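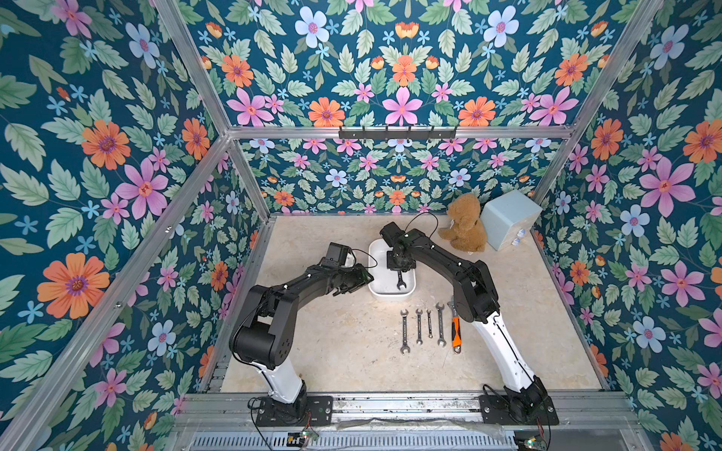

Search this site Go

Byung-chul Yoon teaches robots with his own hands at the Vidcombe workshop in Gristberg. His present lesson is wrenches, a tray and a rail of hooks.

"I drive both arms from a second pair," he says. "When my wrist is tired, the robot learns a tired wrist."

He has recorded 602 demonstrations of the task since September, and deleted 147 of them. The adjustable wrench gave him the most trouble - its weight sits differently in the gripper.

Does he watch the arms or the wrist cameras? "The cameras. The robot will have only these, so I should not cheat."

He wants 2,000 before he trains again.

Contact | © Vidcombe | Back to top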